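Accueil > Support > Mobilier d'atelier > Tickets clos
Temps de lecture : 3 min

Ticket 185 : table Vadel à deux niveaux, plateau supérieur instable, pièces noires qui glissent

Demandeur : Sajib Kodikara, atelier Brerkcombe
Pris en charge par : Iresha Fakir
Priorité : normale
Statut : résolu, suivi en avril

Symptôme signalé
Le plateau supérieur de la table jaune bouge dès qu'on appuie sur la moitié droite. Les pièces noires posées dessus se déplacent vers le bord quand on travaille à côté. Le demandeur précise que le défaut est apparu après le déplacement de la table le long des rayonnages. Aucun choc signalé. La tablette inférieure ne semble pas concernée.

Première réponse (I. Fakir), 9 h 40
Merci de vérifier dans l'ordre :
- niveau à bulle dans la longueur, puis dans la largeur ;
- contact au sol des quatre pieds, feuille de papier glissée sous chacun ;
- serrage des vis entre le plateau et le cadre, clé de 12.
Ne pas caler avec du carton plié, le calage s'écrase en quelques jours et fausse les mesures.

Retour du demandeur, 10 h 25
Niveau correct dans la largeur. Écart de 2 mm dans la longueur, côté droit plus bas. La feuille passe librement sous le pied arrière droit. Les vis étaient serrées, sauf une, reprise d'un quart de tour sans effet sur le jeu.

Analyse
Défaut de réglage du vérin arrière droit. Le plateau est lisse et les pièces aux formes arrondies offrent peu de surface d'appui : un écart faible suffit à les faire dériver. La charge n'est pas en cause. Shiuli Gunawardena confirme que la table est donnée pour supporter jusqu'à 400 N sur le niveau haut, valeur très supérieure à l'usage décrit.

Hypothèse écartée : déformation du plateau. Règle posée en diagonale, pas de jour visible selon le demandeur.

Intervention (M. Abeysekara), 14 h 10
1. Plateau vidé, tablette inférieure laissée en l'état.
2. Contre-écrou du vérin arrière droit desserré.
3. Vérin sorti jusqu'au contact, puis un demi-tour supplémentaire.
4. Contre-écrou resserré, contrôle au niveau : écart nul.
5. Appui manuel sur les deux extrémités : plus de mouvement.
6. Pièces remises sur la moitié droite.

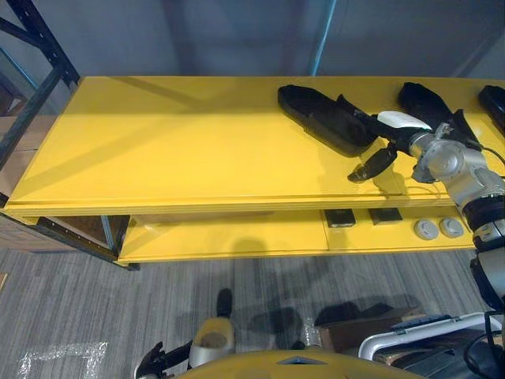
Table jaune, pièces noires sur le niveau haut ; petits éléments noirs et disques gris clair sur la tablette du dessous.

Remarque de C. Kowalczyk, 15 h 05
Les petits éléments de la tablette inférieure n'ont pas de bac attitré. À trier par référence dans les bacs Tamiru avant le prochain déplacement de la table. Hors périmètre du ticket, transmis à l'atelier.

Réponse du demandeur, 16 h 30
Pas de dérive constatée depuis le réglage. Les disques gris seront rangés à part. Question : faut-il poser un tapis antidérapant Mornlow sur le plateau ?

Réponse (I. Fakir), 16 h 45
Non requis si le niveau est bon. En cas de pose, prendre le modèle mince et le couper en retrait du bord avant. Refaire le contrôle au niveau après chaque déplacement de la table et noter l'écart sur la fiche du poste.

Clôture
Cause : vérin arrière droit non réglé après déplacement.
Pièce remplacée : aucune.
Contrôle à refaire : avril, par M. Abeysekara.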